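Copying full-resolution photos from an iPhone to an external drive

Posted by Ermira Angelovski, Mar 12, 2020

The procedure covers iOS 13 and either Windows 10 or macOS Catalina. It produces a folder of original files on an external drive, independent of any photo library or cloud account. Allow an evening for a large library. The one I used for testing was over 80 GB.

Before connecting anything

Open Settings, tap your name, then iCloud, then Photos. If Optimise iPhone Storage is ticked, some originals may be held only on Apple's servers, and a cable transfer won't pick them up. Select Download and Keep Originals and leave the phone on Wi-Fi and power until the Photos app has finished downloading. If the phone lacks the space for this, download the originals from iCloud on the computer instead and skip to Checking the copy.

Next, go to Settings, Photos, and scroll to Transfer to Mac or PC. There are two choices. Automatic may convert HEIC images to JPEG during the transfer. Keep Originals sends the files as they were recorded. Choose Keep Originals. Automatic conversion on Windows is also a common cause of the "A device attached to the system is not functioning" error, which tends to appear partway through a long copy.

Format the external drive as exFAT if it has to be read by both Windows and macOS. Formatting erases the drive. FAT32 is not suitable, as it can't store a single file of 4 GB or larger and long 4K clips will exceed that.

Windows

1. Connect the phone with a cable, unlock it and tap Trust or Allow.
2. Open File Explorer, then This PC, Apple iPhone, Internal Storage, DCIM.
3. Create a destination folder on the external drive. Mine is called Prinville, after the trip it was first made for.
4. Copy the DCIM subfolders (100APPLE, 101APPLE and so on) one at a time. Selecting everything at once makes it harder to tell where a failed transfer stopped.
5. Keep the phone unlocked. If the DCIM folder shows as empty, unplug, unlock and reconnect.

macOS

1. Connect and unlock the phone.
2. Open Image Capture from the Applications folder and select the phone in the sidebar.
3. Set Import To to the folder on the external drive.
4. Untick Delete after import if it is ticked.
5. Click Import All, or select a range and click Import.

Image Capture places everything in one folder. If file names repeat, which happens once the counter passes IMG_9999, it's safer to import by date range into separate folders.

Checking the copy

Compare the number of files in each source folder with its copy. A Live Photo is stored as two files, a still and a short MOV, so the total will be higher than the count shown in the Photos app. Edited pictures add further files: the edited version normally has an E in its name (IMG_E0231), and the AAE file beside it holds the edit instructions. Keep AAE files in the same folder as their originals.

Open a sample from each folder at full size — the first, the last and a few between. A thumbnail doesn't prove that the whole file was written. On Windows 10, HEIC files need the HEIF Image Extensions from the Microsoft Store before they will display.

Don't delete anything from the phone at this stage. With iCloud Photos on, a deletion on the phone is repeated on every device signed in to the same account.
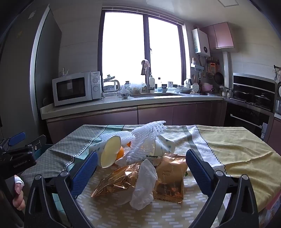
Once the sample files open correctly, eject the drive and make a second copy on another one. Store the two drives in different buildings if you can, and repeat the file count after each new transfer.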